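Flellora Table Set – clubs and classes

Stock code 574. For ages 14 and up.

The Flellora Table Set is a sorting and serving exercise for school clubs and college groups working with two-handed robots. It comes with a lesson booklet, task cards and score sheets.

Toy food, a woven basket and black robot fingers, as used in the August club sessions.

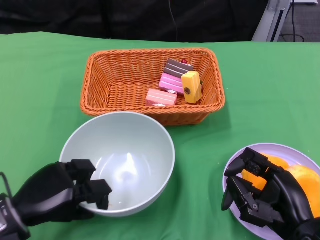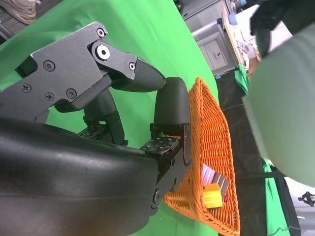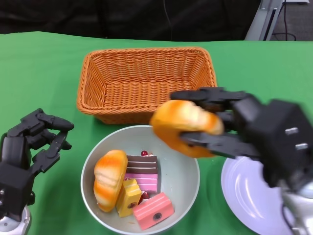 Patrício robotics club wrote to us to say that the cake slices gave their students more trouble than anything else in the set. Their first program used the same grip for every item and the slices kept tipping over. They now give each pair of students one shape to work on for the whole of the first session, and only put the programs together in the second. They would have liked more blank score sheets – we have since doubled the number in the pack.

How the exercise works

Students write a routine that moves toy food from one container to another. The booklet has 24 task cards in three levels. Level one is a single item, one hand. Level two uses both hands. Level three adds a fixed order, so the program has to pick out the right item before it moves.

Each card takes one lesson of 30 minutes if the robot is already set up and calibrated. Allow a double lesson for level three.

What you need

A robot with two arms and fingered hands, or two single arms on one bench. A table with clear space on both sides. A plain cloth helps if your students are using colour to find the items. Robots and cameras are not supplied.

The task files work with Sirnel control software and can be edited in any text editor. Groups using something else can work from the printed cards, which give the steps in words.

Scoring

One point for a clean pick, one for a clean release, and one off for anything that leaves the table. The Esden schools competition uses the same scheme, with a time limit added, so the score sheets can be used for practice heats.

Care and spares

Wipe the food items with a damp cloth. Do not use solvent cleaners on them. Check finger pads for dust before each session, as a dusty pad will slip on smooth plastic. Food items can be ordered singly – quote the stock code and the name of the item.

Delivery is 14 working days for school orders. Invoices can be sent to your finance office on request.

Page updated 10/12/24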